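### 4.2 Needle entry and thread handling

Notes first, numbers later. Kenna Gunn scored the stitches and her wording is kept where it was clearer than ours. Scoring sheet is the Guthrie one, short version, with the line for cosmetic result taken out.

Entry angle matters most in a short wound on a rounded surface. Curve of the needle has to follow through, and on a convex area there isn't much room before the point wants to skate. We scored entry from the position of the point against the wound edge, nothing else. Thread color turned out useful: light teal reads well against pale tissue and against red, even where the lamp washes the middle out to nearly white.

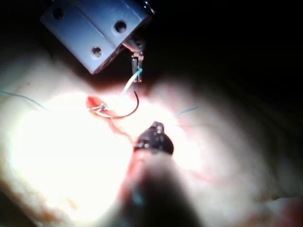 Tension was scored separately. Too little and the edges gape, too much and the edge blanches, which is hard to judge under strong light anyway. Gunn wanted a scale of six steps. We used 4. Agreement between first and second reading was better on entry than on tension, no suprise there, and the disagreements were nearly all in the middle two grades.

Slack is a different problem from tension and the Guthrie sheet mixes them up. Slack was read from the thread between jaw and needle, before the pull. Anything that hides that stretch of thread makes the stitch unscorable, and close views of hardware were no help. Coiled cable, bolt, a bit of red tucked in under it, no wound at all. Marked "no view" and left in the count, so the denominators in the tables include them.

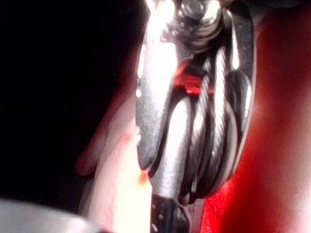

### 4.3 Hands near the field

Not every moment is a stitch. Setup and clearing up take hands, and hands change the light. Reddish tones from skin were the main thing confused with tissue staining on first reading, mostly when a hand was blurred and lit from behind. Rule we settled on: if knuckles or a finger contour can be made out, score nothing for color. Clear or translucent rims in front of a hand got the same treatment. We did not try to say what each item was, "ring, thin, pale" is enough for the log.

Second readings were done in August, after a break of 30 hours for each set, with the lamp in the reading room off. Log software was Emaneo. It drops the last row if you close it to fast, so row 3088 had to be retyped from paper. 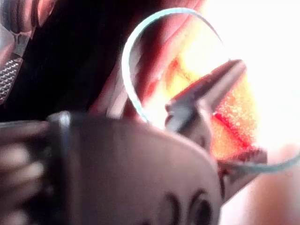 Jakholm Papers in Wound Closure, p. 30

Staining was graded on extent only. A patch beside the stitch and a streak leading away from it were recorded as seperate entries, even when they touched. Depth of color was dropped, too dependent on where the bright area fell. Where a small silver object lay over the red we wrote "needle or knot" and moved on.

Figure 6. Jaw tip at the pale surface, red patch to its left narrowing into a streak, fine strands of thread spreading out. 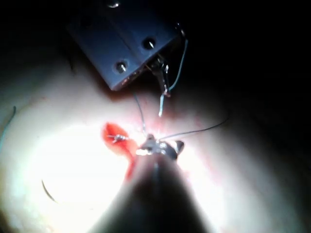

### 4.4 Exclusions

Stitches with no view of the wound edge: out of the entry score, still in the total. Same for tension. Staining was kept whenever any red could be bounded. Nellex sheets from the pilot used the older grades and are not pooled with these.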